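Unit 4: Recording Two-Handed Demonstrations
Handout for the Manipulation Project, Samarakoon Building, lower lab
Course lead: Vija Ķēniņš

4.1 What this unit covers

In Unit 3 each team drove the arm by hand controller and recorded joint angles directly. In this unit the arm stays parked. Teams record a person doing a task at a table and convert the recording into wrist paths that the Tunetti arm pair can follow in Unit 5. The conversion code is supplied. The recordings are yours, and most of the grade depends on them.

Read sections 4.2 to 4.4 before your bench slot. Section 4.5 lists what to hand in.

4.2 Coordinate frames

Four frames are used throughout:

C, the head camera. Origin at the lens, z pointing forward.
L, the left wrist. Origin at the center of the left band.
R, the right wrist. Origin at the center of the right band.
T, the table. Origin at the calibration corner, z pointing up.

The tracker gives the pose of L and R in C. The planner needs both in T. The transform from C to T changes whenever the wearer's head moves, so it has to be solved again for every image. Teams who fix it once at the start of a run get wrist paths that drift through the tabletop when the wearer leans in. This was the most common fault in last year's submissions and it is easy to spot: plot wrist height against time and look for negative values.

The hand itself is not tracked in this unit. A wrist pose says where the hand is and how it is turned. It says nothing about what the fingers are doing. Finger state is labeled by eye afterward (see 4.4).

4.3 Markers and pose

Each band carries several square markers at fixed angles to one another. The layout file gives the corner positions of every marker in the band frame. Pose is solved from all visible corners together. A single marker seen nearly face-on gives a good position and a poor tilt estimate, and the solution can flip between two tilts from one image to the next. Two markers on different faces remove most of the flipping.

Rules for the solver settings:

Reject any marker whose shortest side is under 17 pixels.
Reject any image in which a band has no accepted marker. Do not fill it at this stage.
Where a gap is 4 images or fewer, interpolate afterward. Use linear interpolation for position and slerp for rotation.
Where a gap is longer, split the recording into two segments.

Fast motion is the main cause of lost corners. The corners smear, the detector either misses the marker or places a corner badly, and a badly placed corner does more harm than a missed one. Check the reprojection error per marker, not only the mean. The Nandico viewer shows it when you press E.

Band placement: the band goes over the wrist joint, snug, with the cable leaving on the underside. Sleeves are pushed up past the band. If the band turns on the wrist during a run, the run is void, as the layout file no longer matches the arm.

4.4 Tasks and labels

Each team records three tasks from the list:

a) Fold a sheet in half and crease it
b) Stack and unstack cups
c) Erase a pencil drawing
d) Open a jar, empty it, close it
e) Sort washers by size into trays

Collect 36 usable runs in total, split evenly across the three tasks. A usable run has both wrists solved in at least nine images out of ten.

Labels are applied to each hand separately. The label set is small:

FREE: moving, not touching anything relevant to the task
REACH: moving toward a contact
HOLD: in contact, keeping something still
GRIP: closed on an object
WORK: in contact and moving to change something

A hand may carry GRIP and WORK together. No other pairs are allowed. Where two annotators disagree on a boundary by more than 200 milliseconds, they look at it together and settle on one time. Keep both original files.

Tasks where both hands do the same thing at the same time, such as lifting a tray, are easy to label and not very informative. Tasks where the hands have different roles are harder for the planner and are weighted more in grading. Task (c) is of the second kind.

4.5 Hand in

One folder per team in the Pruren share, containing:

the raw recordings, unedited
the solved wrist paths in frame T
both annotators' label files and the merged file
the wrist height plot for every run
two pages of notes on rejected runs, with the cause of each

Due at the last lab session in December. Late folders are accepted until the Unit 5 briefing and graded out of half.

4.6 Labeling notes for task (c)

Role assignment is the part of task (c) that annotators most often get wrong. The stabilizing hand should be labeled for the whole time it is in contact, even though it hardly moves and its wrist path looks like idle time in the plot. With the right hand flat and spread on the paper and the left closed on the eraser over the pencil marks, the correct entry is HOLD for the right and GRIP plus WORK for the left. The right band shows R2, R3 and R4 clearly, while the lowest marker on the left band is smeared, so check its reprojection error separately before accepting its corners.

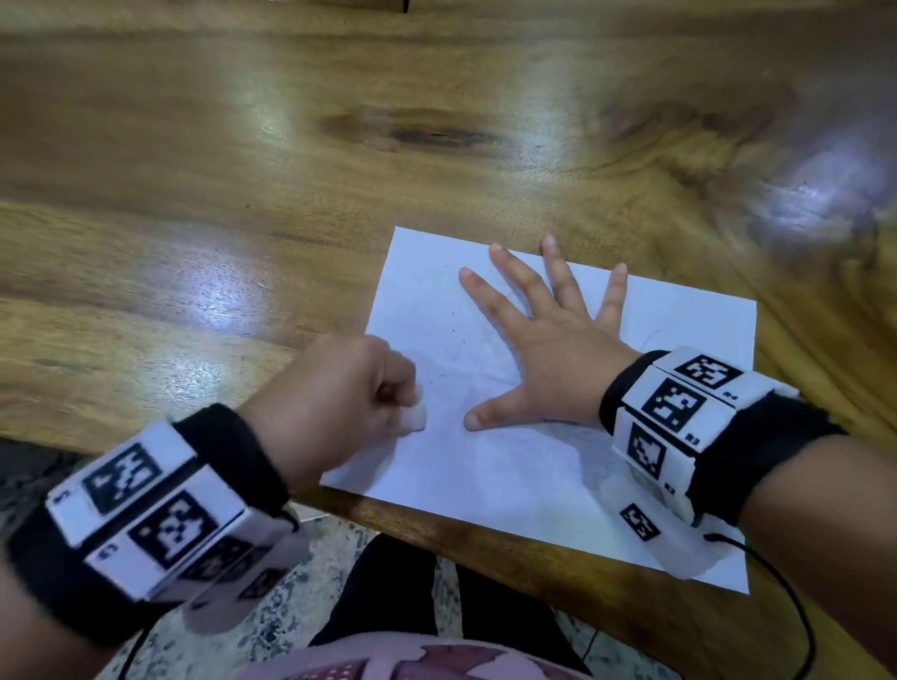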